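We use cookies to remember your list settings and to count visits. By continuing to browse the archive you agree to this. Accept | Manage settings

List: kirnel-households
Subject: Re: Folding T-shirts on the big table (was: the closet in the hall)
Date: April 2023

> I have read the shelf notes twice now and I still don't see why we
> can't just hang the T-shirts. There is a closet. It has a rail. At my
> old place in Drekthorpe everything went on a hanger and I never once
> had to form an opinion about a sleeve.
>
> Also, every time I fold one the way the notes say, it comes out as a
> sort of envelope with a lump in it. The print ends up on the inside
> or halfway around the corner, so I have to unfold the whole stack to
> find out which shirt is which. Is there a trick or is it just me?
>
> And can somebody please say once and for all whether we fold on the
> table or on the sofa. I was told off for the sofa.

It isn't just you. I made lumpy envelopes for most of my adult life and thought of it as a style.

Taking the hanger question first. The rail in the hall closet holds 40 hangers if you are willing to lean on the door, and the coats already have most of them. I tried T-shirts on the rail last August and they did fine for a week, then the necks stretched and every shirt had those two little horns at the shoulders, so that whoever wore one looked faintly surprised all day. Knit cotton wants to be flat. Shirts with buttons can have the hangers, they were built for it.

Now the fold. I do it like this:

Hold the shirt up by the shoulders and give it one good snap. Lay it on the table face down, print against the cloth, neck away from you. This is the part people get backwards, and I suspect it's where your prints are disappearing to. If the print is facing you when you start, it will be on the inside when you finish, and you'll be back to guessing.

Smooth from the neck down to the hem with the flat of your hand. Don't pull. Fold one side in to the middle with its sleeve, then turn the sleeve back on itself so it lies along the edge you just made. Your lump is the sleeve, by the way. It gets folded in with the side and left to find its own way, and it always picks the middle. Do the other side the same. Bring the hem up to a little below the neck, then fold in half once more. Turn it over and there is your print, looking up at you.

If it stands on its edge without help, it's done. If it slumps, it was probably folded too loosely, or it's one of the very thin ones that will never stand for anybody and should go at the bottom.

On catching hold of the thing in the first place: pick it up by the shoulder seams or the top corners. A shirt grabbed by the middle turns into a rag, and then you spend a minute finding the neck again. You get a nice diagonal, a lot of folds and no idea which way is up.

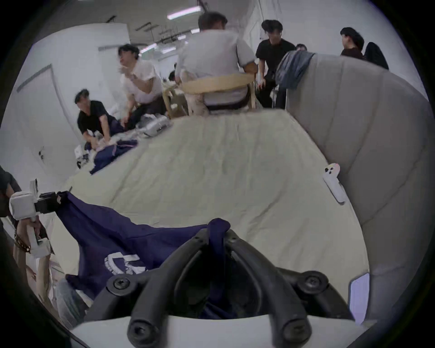
Navy one with the white print, one corner held and the top center pinched. Big table behind, cloth on.

As for table or sofa, it's the table. I know the sofa is closer and softer and that you can sit on it, and all of that is the problem. The back is quilted, so anything you smooth against it takes on the quilting. The seat gives under your hand, so the fold wanders. And things left on the sofa get sat on, or they get a phone put on top of them, or they slide behind and are found months later by someone looking for something else.

The sofa is allowed for waiting. Put the unfolded pile there if you like, or hang a cloth over the back while you clear some space. It shouldn't be where the finished stack lives, even for a minute. I have lost that minute before.

The cream cloth stays on the table while you fold. I know it wrinkles, and yes, somebody will now write in to say that a wrinkled cloth makes a wrinkled shirt. It doesn't, or not so you'd notice once the shirt's been in a drawer overnight. What matters is that cotton grips cotton a bit and the shirt stays put. On the bare tabletop a shirt skates. Pull the cloth flat where you are working and let the rest of it do what it wants.

Dark ones and pale ones in separate stacks, please. It's got nothing to do with dye. You can find a navy shirt in a stack of navy shirts by its print if they're all filed upright, but one navy shirt in among the white ones collects every piece of lint in the house and then hands it out again.

For storage we have the Sudum boxes, the ones with a lid that almost fits. Shirts go in on edge like index cards, fold side up, print side toward the front. A box takes 24 of mine, fewer if yours are the heavy kind. Two short rows work better than one long one, as the long row falls over as soon as you take one out of the middle. Please stop putting socks in the gap at the end. The gap is so you can get your fingers in.

The Kvam folding board that was going around is still going around. I've tried it. It makes every shirt exactly the same size, and then you own a board. If you want it, it's behind the ironing table with its hinge taped. I'd practice by hand first on something you don't care about. Ten or so shirts and you'll stop thinking about it, which I realize isn't much of a selling point on a Saturday.

Towels are a separate argument and I'm not having it in this thread. Shelf notes are still in the archive as message 2272, with the corrected bit on sleeves – ignore the older version that tells you to roll them.

One last thing, whoever has the lid to the third box, it doesn't fit anything else, I've checked. Leave it on the end of the table and I'll pick it up.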